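Skosum Bed Linen – Plain White Range
Supplier: Ornholm Contract Textiles
Page updated 26/04/2019

Product summary
Skosum is a plain white bed linen range for guest rooms, staff housing and short-stay apartments. Pillowcases, flat sheets and duvet covers are sold separately. Article group 3270.

Construction
Plain weave, combed cotton, piece-dyed white. Side seams are overlocked and double stitched. Pillowcases have an internal flap at the open end, with no buttons or ties. Duvet covers close at the foot with press studs. The sheets are flat only; for a fitted version see the Skivetti range.

Sizing
Pillowcases are cut generously, so a standard pillow sits loose in the case. If a tight face is required, order one size down. Sheets and duvet covers include an allowance for first-wash shrinkage and will measure over nominal size when new. Check length and width after the second wash cycle.

White pieces at the bed, with folds and creases:

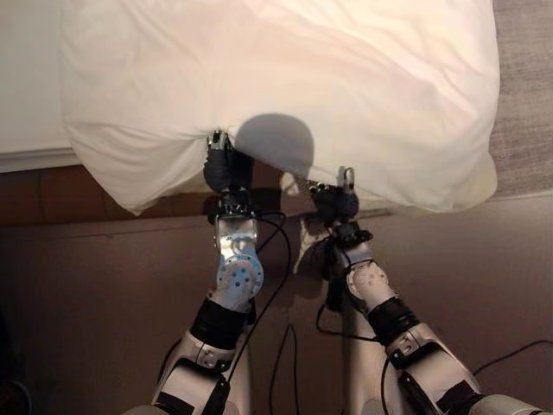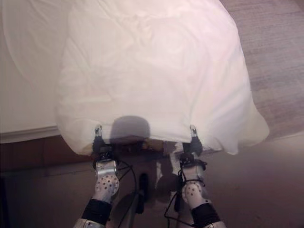

Fitting
Insert the pillow with the flap side facing up, hold the case by its two lower corners and shake it down. For duvet covers, align the foot corners first, then draw the hem level along the edge of the bed. Creases from folding relax with handling; a light steam is sufficient where a flat finish is specified.

Laundering
Wash before first use. Maximum 70 °C. Chlorine-free bleach only. Tumble dry on medium and remove while slightly damp – overdrying sets creases along the seams. Do not mix with colored loads.

Packing and ordering
Pillowcases: 13 per bundle
Flat sheets: 8 per bundle
Duvet covers: 8 per bundle
Bundles are not split. Mixed cartons are available on request. Allow extra time for orders placed in March, when the Moodley warehouse closes for stock check.

Sizes and samples: Margit Rácz
Repeat orders and returns: Pravesh Shezi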